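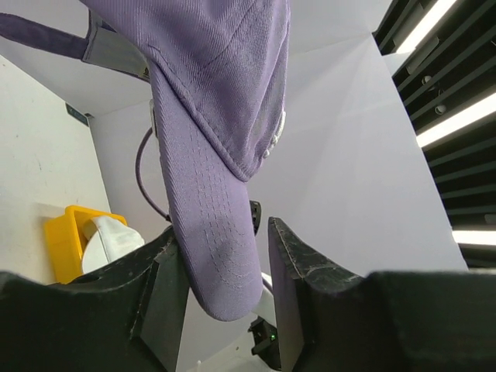

A purple baseball cap between the fingers of one of the lab's grippers, seen from the wrist camera.

Siwan Humphreys would like it known that she did not go into robotics for the hats.

"I wanted to do legs," she says, clearing a chair for me by moving a coil of cable onto another chair, which already had a coil of cable on it. "Legs were glamorous. Then I picked up a project on soft things for one summer, and that was nine years ago."

Humphreys leads the small manipulation group at Wivora, where she and four colleagues have spent most of the past year on a method they call Bemard. The name does not stand for anything. It began as a typing mistake in a folder title, and by the time anyone noticed, too many scripts depended on it.

The idea behind it can be told over one cup of coffee, although we had two. A robot that learns to handle objects usually learns from people steering it through the job many times over. The recordings go in, a policy comes out, and the policy then does something similar to what the people did, on a good day. Humphreys wanted to know which parts of those recordings were earning their keep.

"Everybody loves the grasp," she says. "The grasp is the part you put in the talk. So we threw the grasp away to see what would happen."

What they kept was the stretch right after it, when the fingers have closed and the thing being held has not finished moving. A mug has nothing much to say in that second. A cap has plenty. The crown folds, the brim swings, the strap goes wherever it likes. Bemard trains a separate small model on those moments alone, using the wrist camera, and asks it a single question: is this hold going to last? If the answer is no, the arm lets go and starts again.

It sounds like cheating, I suggest.

"It's giving up early," she says. "I recommend it generally."

The group collected 803 demonstrations with caps, gloves, dish towels and a canvas tote that she describes as "the villain of the data." An older method, Yeom, which the lab had been using as its yardstick, needed 1,000 to reach the point where it could move a cap from a table to a hook more often than it dropped it. Bemard got to the same place with the smaller pile, and when the team cut that pile down to find the floor, it held up better than she expected. Failed placements fell by 23 percent against Yeom on the objects both had been trained on.

And on objects neither had seen?

There is a pause here, during which she straightens a pen.

"On a good many of those it's a coin toss," she says. "A slightly kind coin. We put that in the paper. It's on page six, where people go to rest."

The trouble is brims. A curved, stiff brim on a floppy crown is two objects pretending to be one, and the model tends to form an opinion about whichever half it sees better. Held with the brim hanging down between the fingers, a cap fills so much of the wrist view that there is little else to judge by. The team tried a second camera on a stand, and it helped, and she took it away again.

"If it only works with a camera on a tripod, I've made a very expensive tripod," she says. Reviewers have asked her to put it back. She is thinking about it, in the tone of somebody who is not.

I ask how the demonstrations were gathered, expecting something clever. They were gathered by five adults taking turns, in sessions of 40 minutes, which was the longest anyone could go before they began to grip things in a mood. She means this literally. The recordings from the end of long sessions showed faster closes and more regrasps, and a model trained only on those inherited the impatience – it would snatch at a glove, miss, and snatch again. One of her students wanted to publish that instead. Humphreys says it may be the better paper.

The code was released in April 2025 under the lab's usual terms, along with most of the recordings. The exception is a batch from the first weeks, made on an older controller called Batus, whose clock drifted so that the pictures and the finger positions slowly parted company. Humphreys spent most of March trying to line them up again before admitting they were gone.

"I learned a lot about clocks," she says. "I'd have preferred the data."

What comes next is sleeves. A shirt, she explains, is a cap with worse manners, and there is a new batch of recordings under way that she declines to describe beyond the word "humbling." She still reads the papers on legs. She says they look very good this year.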